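Notes - cable fault talk

Slide 3 - the afternoon it went wrong
Right, so this is the bit I promised Svend I'd own up to. We were on run 265 at Plukside, all going nicely, and the gripper just stopped listening. Arm carried on moving, fingers stayed shut! I stood there like a lemon for 27 seconds before I hit the stop. (Pause here, people usually laugh.)

Slide 4 - what we found
A cable near the wrist had worn through inside. Looked fine from outside - you had to bend it to see the fault. Mention that we'd swapped the gripper twice by then, so that was a morning gone. Then leave the table up while I talk about slack, and point at the loop over the gripper. 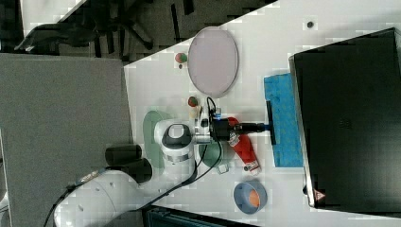

Slide 5 - what we do now
Bend test before every session. Stop button within reach, always.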